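Zoltán Bodnár
Posting this as a thread so it doesn't turn into one giant wall of text. Subject: belts, and why mine live in my jeans now. Get a snack.

Some background. I moved to Haverford in November with 31 pieces of denim (jeans, cutoffs, two jackets, I know, I KNOW) and exactly one closet. The closet has a rod, a shelf and a door that opens the wrong way.

The belts were in a shoebox. Every morning I'd pull one out and three more came with it, buckles all hooked together like coat hangers. I was late to work over this more than once.

My sister's system is that the belt stays in the pants from laundry day to laundry day. I always thought that was lazy. I have come around, big time!!

So now when a pair comes back from the wash it goes on the table, gets its belt, gets folded and goes on the shelf. Grab it in the morning, step in, buckle, done.
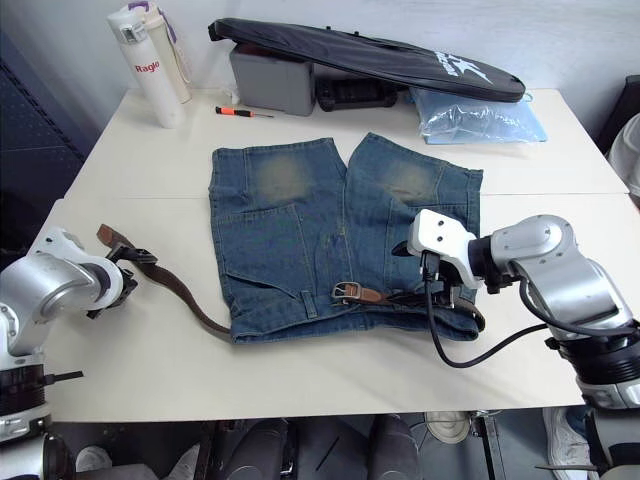
Best thing I picked up: lay the jeans out smooth before you start. I used to do it standing up, with the legs dangling and everything twisting around, and I'd get all the way to the last loop and find I'd skipped the one in back. There is no fixing that. You pull the whole belt out and start over, muttering.

Someone at work asked which direction. I go in at the left front, around the back and out at the right front, so the tip ends up pointing to my left when I'm wearing them. If you're a lefty or you just like it the other way, flip it. The pants don't care.

What does matter is doing all of them the SAME way. I had half of mine going one way and half the other for a couple of weeks, and my hands got so confused at 6 in the morning that I walked out of the house with the buckle undone.

Loops. Older jeans have loops that have gone flat and kind of stuck to the waistband, and the tip of the belt just bumps into them. Run a finger under each one first. It takes two seconds. I have also used the handle of a teaspoon for this and I'd do it again.

Wide belts and dress pants do not get along, by the way. I have a Dramley belt I love that fits the jeans fine and will not go through the loops on a single pair of my work pants. Measure before you buy! I paid 80 dollars for that thing and it goes out maybe on weekends.
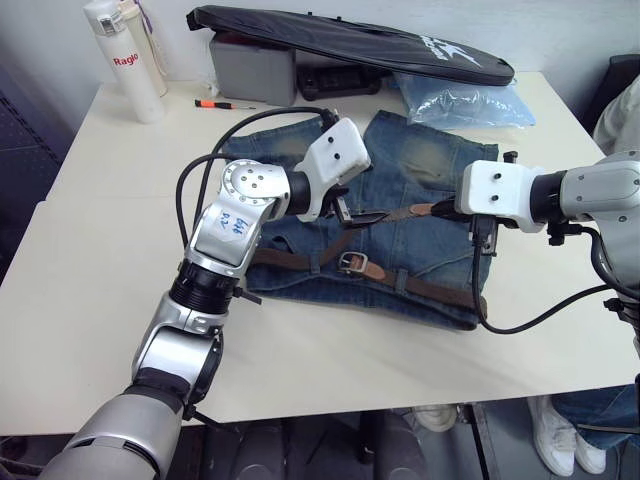 OK, shorts. I wasn't going to bother with shorts because it's cold and who's wearing them, but I did them too and I'm glad. They're easy practice, with no legs to wrestle. If you want to get a kid to help, hand them the shorts.

I also don't cinch anything. I used to buckle the belt all the way closed for storage, and then the waistband bunches up and you get a weird lumpy pile. Leave it loose or leave it open, and let the tail hang out the side if it wants to.

Folding question, from the replies: I go in half lengthwise, one leg on top of the other, buckle to the outside, then in thirds. Buckle on the inside leaves a dent in the denim. Found that out on my good Brivdens.

And yes, the belt comes OUT before the wash. Please. I forgot once at the laundromat on Zallbridge Road and it sounded like somebody had thrown a wrench in the machine. Everybody looked at me. I looked at my phone.

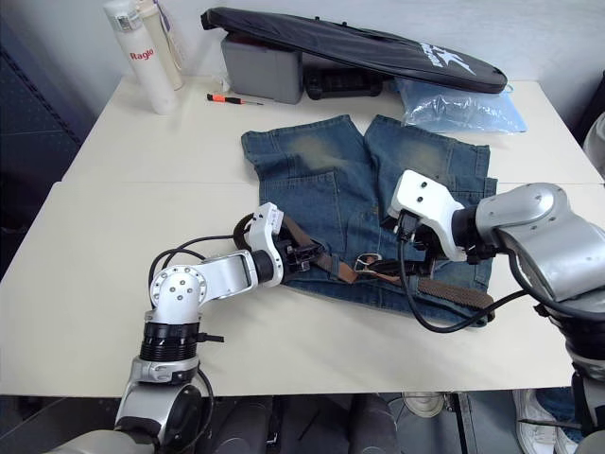

A few people asked if leaving a belt in stretches the loops out. Mine look the same so far, but I've only been doing this since the move, so ask me again next year. If you hang your jeans by the loops, that's probably a different story with a heavy buckle on there.

Where I've landed: 19 pairs done and on the shelf, and the shoebox is down to 2 belts, both too small for me and both going in the donation bag. The shoebox itself is now holding phone chargers, which are already tangled.

Jackets are next. If you have a way to store a denim jacket that isn't "back of a chair," please put it in the replies, I'm reading all of them tonight after dinner.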